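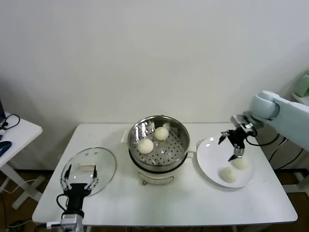
Small electric steamers occupy an awkward position among kitchen appliances. They cost more than a bamboo basket and do less than a full multicooker, and a buyer is entitled to ask what the extra outlay provides. The Varnari electric steamer pot, sold by Lasent and reviewed by the Geltis household equipment desk, makes its case on plain construction: a cream-white base that serves as the pot, a stainless steel basket that sits on top of it, and a clear glass lid with a thin metal rim. The floor of the basket is perforated with rows of small round holes, and the two steamed buns resting in it sit one toward the back right and one nearer the front left. The desk regards that as the right way to load a basket of this size when the food is a filled or risen dough.

Our assessment covered 3 weeks of ordinary use. The appliance was judged on its results with buns, dumplings, vegetables and reheated rice, on ease of handling, and on cleaning. No laboratory measurements of power draw were taken, and readers who require such figures should consult the rating plate on the unit they intend to purchase.

Construction and fit

The basket seats firmly on the base and does not rock when food is placed near the wall. Its rim is polished to a bright finish that shows fingerprints readily and water spots even more so. This is a cosmetic matter and has no bearing on performance, but households that keep appliances on open counters should expect to wipe the rim after each use.

Two small side handles are fitted to the base. They are short, and a person with large hands will grip them with the fingertips only. We found them adequate for moving the empty steamer across a counter and less satisfactory for carrying it to the sink with water inside. The manufacturer's leaflet advises emptying the base where it stands, using a ladle or a cup for the first portion of the water. We followed this advice after the first week and recommend it.

The lid carries a rectangular white handle at its center. The shape gives a more certain hold than the round knobs found on many competing models, particularly with a folded cloth or an oven mitt. Clear glass is a real convenience in steaming, where every unnecessary lifting of the lid costs heat. It does fog during the first minutes of cooking and clears only in part afterward, so the cook should rely on the timer for doneness and on the glass for reassurance.

Performance with steamed buns

Buns are the food for which most purchasers will acquire this steamer, and the greater part of our testing was devoted to them. Plain buns made from a standard yeasted dough rose evenly and came out with a smooth skin in most batches. The exceptions were batches in which the lid was removed immediately at the end of the cycle. Sudden cooling caused the surface to wrinkle, a fault of technique for which the appliance cannot be blamed. Leaving the lid slightly ajar for 3 minutes before removing it entirely corrected the problem.

Frozen buns from a packet were ready in 20 minutes from a cold start. Chilled buns took less time, and the leaflet's chart proved a little generous for them; we suggest checking before the stated time has passed.

Sticking was observed when buns were set directly on the steel. The holes leave a faint dotted pattern on the underside, and a soft dough will cling to the metal between them. Squares of parchment resolved the matter completely. A light coat of oil also worked, though it left the basket harder to wash. Lasent does not include liners with the steamer — a small omission, but one that a first-time user will notice on the first evening.

Condensation on the lid is the remaining point of concern. Water collects on the inside of the glass and, on long cycles, falls onto the food. Wrapping the lid in a kitchen towel is the traditional remedy, and it may be used here if the corners of the towel are tied well above the handle and kept away from the base. Lifting the lid straight up and turning it over the sink keeps the collected water off the finished buns.

Performance with other foods

Broccoli and green beans cooked evenly. Sliced carrots were less successful when piled, with those at the middle of the heap remaining firm after those at the wall were tender. A single layer is advisable. Dumplings behaved much as buns did and benefited equally from parchment. Cold rice, placed in a shallow heatproof bowl within the basket, reheated well and did not dry out.

Capacity is modest. The steamer suits one or two persons. A family preparing a full meal of buns will be obliged to cook in successive batches and to hold the first on a covered plate while the next is steaming. Buyers in that position should consider the larger Theodorakopoulos two-tier steamer, which we found slower to heat but considerably more accommodating.

Cleaning and storage

The basket and lid may be washed by hand in warm soapy water. Starch dries hard in the small holes if left overnight, and a soft bottle brush removes it with the least effort. The base must not be immersed. In areas with hard water a pale film will form inside it, and a cup of diluted white vinegar, left to stand and then rinsed out, restored our unit to its original condition.

The lid may be stored upside down on the basket, handle inward, which reduces the height of the whole and protects the glass. The cord has no storage compartment and must be coiled beside the appliance.

Price and recommendation

The unit under review was purchased at the full retail price of 120 dollars. This is a considerable sum for a single-basket steamer, and the absence of liners or a second tier is difficult to overlook at that level. In its favor, the steel basket is well finished, the lid handle is well designed, and results with buns were consistent once the correct procedure had been established.

The desk recommends the Varnari steamer to individuals and couples who prepare buns or dumplings regularly and have limited counter space. Households that steam only on occasion will be served adequately by a basket placed over an existing saucepan. Lasent has stated that a second basket will be offered separately from May, and this review will be amended if the addition alters our findings on capacity.

Geltis household equipment desk, 2022-03-20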